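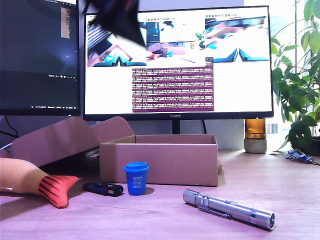

Two monitors on one desk, neck pain on one side only

Posted in Home Office > Desks and Seating

Weidong Liang

I've worked from home since February and I use two monitors side by side. The one on the right is the bigger of the two and it's the one I look at most of the day. The left one is for mail and whatever else is open. By three in the afternoon the right side of my neck is stiff, and it goes down into the shoulder blade. Mornings are fine. Weekends are mostly fine too, unless I've been driving.

I've tried raising the chair and lowering the chair. I bought a foam cushion, which helped my back a little and did nothing for the neck. My desk is 800 mm deep and pushed up against a wall, so I can't move the screens back any farther. The stand on the main monitor is a short one and doesn't go up or down.

Is this a chair problem or a monitor problem? I'd like to know before I spend more money. A monitor arm I looked at would take most of my budget for the month. I wear progressive lenses, in case that matters.

Xiuying Fan

Monitor problem, most likely. If you look at one screen most of the day, that screen should be straight in front of you. Sit down, close your eyes, face forward in the position that feels natural, then open them. Your nose should be pointing at the middle of the main screen. If it's pointing at the gap between the two, you've been working with your head turned for hours at a time.

Move the big one to the center and put the small one off to the left, angled in toward you. Then move the keyboard so the B key lines up with the middle of the big screen. People forget the keyboard and end up twisting at the waist.

For height, the top edge of the screen should be at eye level or a bit under. With progressives you want it lower than the usual advice, or you'll tip your chin up to read through the bottom of the lens. I had this exact trouble and my eye doctor in Trusham made me a pair of single-vision glasses set for screen distance. They cost less than the arm I was going to buy. Ask about those before you raise anything.

Don't buy the arm yet. If you do need height, use a ream of paper under the stand for a week and see how it feels. A ream is about two inches. Make sure the whole base sits on it.

If you get tingling or numbness in the arm or hand, go see a doctor and don't wait on desk changes.

Joonas Leinonen

Get rid of the second monitor. I went down to one and never looked back. You only think you need two.

Cuiping Ren

I wouldn't get rid of it if you use it for work. Xiuying's answer is the one to follow, and I'd add two things.

First, swap sides now and then. I keep my mail screen on the left for a couple of weeks, then on the right. It takes ten minutes if the cables are long enough. Mine weren't, so I had to buy a longer one.

Second, check the mouse. Mine was out past the number pad, so my right arm was reaching all day, and that was what hurt up by the shoulder blade. I switched to a keyboard without the number pad and moved the mouse in next to it. If your pain is on the right and you use your right hand, try this first, it's free if you just turn the keyboard a little to the left and pull the mouse closer for a day.

Also get up. I set a kitchen timer for 40 minutes. I ignore it half the time, but half is better than what I did before.

Weidong Liang

Thanks. I did the eyes-closed thing and I was facing the gap, a little to the left of it even. Moved the big monitor over and pulled the mouse in. I have an eye appointment coming up anyway, so I'll ask about the screen glasses then. No tingling so far.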